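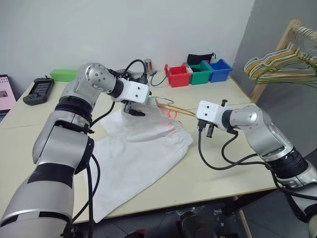 The great thread count swindle, and other matters of the linen cupboard
Sterangate Household Newsletter, Jul 16, 2024

The winter sales are on at the Kwok Centre, and the manchester department has once again been laid out like a wedding. I went in for a pillowcase. I came out an hour later with no pillowcase, a scented candle I didn't want and a strong opinion about thread count, which you are about to receive whether you asked for it or not.

The set that started it was queen size, white, boxed with a ribbon, and priced at $694. It had been marked down to that. I stood there for a while trying to imagine the sort of person who pays full price and then sleeps on it, with their feet, like an ordinary mammal. The ribbon said 800 in gold and didn't say much else. I had to turn the box over and move the price sticker to find out that the contents were cotton.

So, for anyone heading in before the end of the month, a few notes.

Thread count is supposed to be the number of threads running each way in a square inch of cloth, added together. That's it. It's a measure of how closely the stuff is woven, and within sensible limits it tells you something useful. The trouble is that there is only so much room in a square inch, so once the number gets ambitious, somebody has usually been creative. The popular method is to take a yarn made of several thin strands twisted together and count every strand. It's the same sheet it was before lunch, only now it has a much better number on the box.

You can end up with a heavy, dense sheet made from indifferent cotton, and it will feel lovely under shop lights because it has been treated with softener. A few washes later the finish has gone down the drain and you are left with the cotton you actually bought. Mine pilled. I had a set some years ago, by a brand called Javano, that grew little bobbles along one side only, so that getting into bed was like being gently exfoliated from the left. I kept it for ages out of spite.

What I look for now is duller. Long-staple cotton, if the label will commit to it. The weave: percale is plain, crisp and cool, and wrinkles if you look at it; sateen is smoother and a touch warmer, with a slight sheen, and snags more easily. I'm a percale person. The other half of the bed is a sateen person, and we have settled this in the way most households do, by one of us doing the shopping.

Depth matters more than anything on the front of the packet. Mattresses have been getting taller for years, and fitted sheets haven't always been told. Measure from the bottom seam to the top of whatever topper you've added, write it on your hand, and don't believe the word "deep" until it comes with centimetres after it. A fitted sheet that is slightly too shallow will hold on bravely until about two in the morning and then let go of one corner with a sound like a slingshot.

Hold a single layer up to the light as well, if the shop has an opened display set. If you can see the shape of your fingers clearly through it, the weave is loose, whatever the ribbon says. The staff at Kwok were very decent about me doing this to most of the bottom shelf.

On weight, there is a separate number you'll find on flannelette and linen, the grams per square metre. It's a more honest figure in the sense that it's harder to fiddle with a set of scales. Heavier flannelette is generally warmer and lasts better. Heavier linen is sturdier but takes its own sweet time on the line, and in a Sterangate July that can run to the better part of a week and a half-hearted argument with the clothes horse.

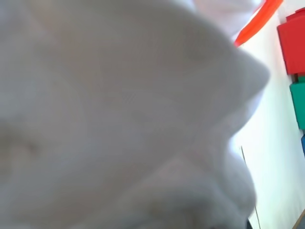

Does a higher thread count make a softer sheet?

Only up to a point. Softness depends mostly on the quality of the cotton fibre and the weave, and a well-made percale with a modest count will often feel better after a year than a cheap sheet with a very large number on the packet.

I put more or less that to the salesman, who agreed with me immediately, and then tried to sell me the mattress protector.

Care, briefly. Wash new sheets before you use them, partly to get the finish out and partly to find out how much they shrink while you still have the receipt. Most cotton does perfectly well on a warm cycle. Some plain white cotton will stand up to 90 degrees, but the label gets the final word, and elastic hates it even when the cotton doesn't. Go easy on fabric softener. It coats the fibres, and on towels it's a menace, as anyone who has tried to dry off with a waxed jacket will know. Bleach is for emergencies. Used every week it weakens cotton, and it can turn certain blends a shade I would call dentist's waiting room.

Don't overload the machine either. A doona cover will swallow everything else in the drum and bring it out again as a sort of wet dumpling, with one sock in the middle. Button it first. I know this. I have never once done it.

As for ironing, I have checked with my conscience and it says no. If you must, do the pillowcases while they are still slightly damp, and the turned-down bit of the top sheet, and stop there. The rest is under a doona and nobody is coming round to inspect. Fitted sheets should be folded by tucking the corners into each other, then into thirds. I've watched this demonstrated many times, including once in person by my aunt, at speed, and I can report that mine still goes into the cupboard as a ball with the door leaned on.

Old sheets needn't go in the bin. The vet on Sketik Street takes clean ones for the kennels, no fitted corners please, and doesn't mind stains. They keep a tub by the side door. Worn cotton also makes better cleaning rags than anything sold for the purpose, and a flat one over the tomatoes will see off a light frost, provided you get it off again in the morning before the neighbours start their coffee.

The Kwok sale runs until the end of the month. Towels aren't marked down until September, if you can hold out. I've still got to go back for the pillowcase.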